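El día que el brazo se quedó mirando la niebla

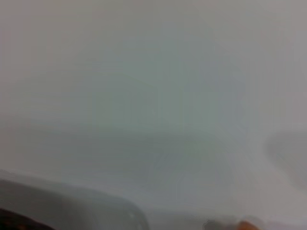
Lo que veía la cámara de la muñeca: gris, más gris, un trozo de dedo y una cosita naranja abajo.

Llevaba tiempo sin escribir por aquí y vuelvo con una avería, claro, que es cuando una tiene algo que contar. Los que leéis esto desde hace tiempo ya conocéis a Josico, mi brazo de sobremesa, al que le he dedicado más tardes que a mi propia cocina. Pues Josico dejó de coger cosas. Así, de golpe. Bajaba muy decidido, cerraba la pinza a un lado de la pieza y subía con las manos vacías, tan contento.

Lo peor es que el programa no se quejaba. Ni un aviso. En el registro tenía 144 intentos de agarre y en todos ponía "objeto localizado", con una confianza que ya la quisiera yo para mí. Me tiré media tarde repasando la calibración entre cámara y pinza, convencida de que había tocado un signo donde no debía (me ha pasado, no lo voy a negar). Cambié el desplazamiento en Z, volví a cambiarlo, lo dejé como estaba. Nada.

¡Y no se me ocurrió abrir las imágenes hasta las once de la noche! Si miráis la de arriba, lo único que se reconoce es el dedo de la pinza, enorme y borroso abajo a la izquierda, y ese puntito naranja pegado al borde inferior. El resto podría ser cualquier cosa. Hay una mancha medio verdosa en el centro y unas rayas azuladas que no sé ni interpretar, y con eso el pobre tenía que decidir dónde cerrar.

El módulo de detección, que se llama Skomard y lo escribí yo, así que las quejas a mí, hacía una cosa bastante tonta: si no encontraba nada en la imagen nueva, devolvía la última posición buena. Lo puse en su día para que no se parara por un fotograma malo suelto. Con todos malos, el brazo iba una y otra vez al mismo sitio de memoria.

Eso es lo que me dejó mal cuerpo. Un brazo que se para me fastidia la tarde, pero un brazo que se mueve sin ver y dice que ve... yo meto la mano ahí para recolocar piezas. A partir de ahora, la mano dentro solo con el paro pulsado, que ya me vale.

Lo que he cambiado de momento: una medida de nitidez antes de detectar nada, y si nueve fotogramas seguidos no la pasan, se corta el movimiento y toca rearmar a mano. Ah, y la posición antigua ya no se reutiliza nunca. En la última prueba se me paró tres veces sin motivo, así que el umbral está demasiado alto — lo tengo en 896 y habrá que bajarlo.

De la causa no estoy segura todavía. Puede ser el enfoque, puede ser la lente, puede ser el soporte, que es una pieza impresa de la época de Tranitham y ya baila un poco. Mañana la desmonto y miro.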